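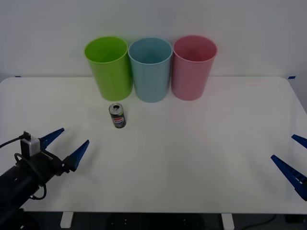
Plain cups, a short table and no tray: Daiane Portela on serving drinks at home

Daiane Portela started to rent tables and drinkware for small parties in March, from the ground floor of her house in Prarkevdale. Her business is called simply Portela. When I visited her, she first offered me a chair and then asked what I usually drink from at home. I said a glass. She nodded as if this was the wrong answer, but a forgivable one.

"People buy glasses for guests and then they are nervous all evening," she told me. "With a plastic cup you can relax. The child can carry it, the grandmother can carry it."

The cups she prefers are tall, round and a little narrower at the base. She likes a thick rolled rim, because it is more pleasant for the mouth than a thin edge. Green, light blue and pink are the colors her customers ask for most. I wanted to know if the color is only decoration.

"No, it is practical. Each person remembers a color. At a table of three you don't need names or stickers." For bigger groups she repeats the colors and accepts that there will be some confusion.

She owns 676 cups now, all of them bought from Truveteo, a wholesaler in Limley. The first order was only 30. Her sister-in-law, Raíssa Peixoto, thought even this was too many and kept half of them in her own garage until the shelves were ready.

About the table Daiane has strong opinions. She likes it white, with rounded corners at the front, and she puts it directly against the wall. The cups go at the back, side by side, and the space before them stays free.

"The front is for hands," she said. "If you fill the front, somebody pushes a sleeve into the cups and they fall like dominoes."

And the drinks? Daiane prefers small cans to big bottles. A bottle of cola loses its gas after the second hour, and the last guests get something sweet and flat. A small can is opened and shared between two cups, or one person simply keeps it. She doesn't mind when an open can stands on the table — it shows that guests are allowed to serve themselves.

I asked what she does with the cups after a party. She washes them by hand, in warm water, and lets them dry upside down on a towel overnight. Only then does she stack them, and never more than she can lift with one hand.

"I stacked them wet two times," she said. "They stick together and you fight with them the whole morning."

Rental is for two days, and the customer may return the cups unwashed.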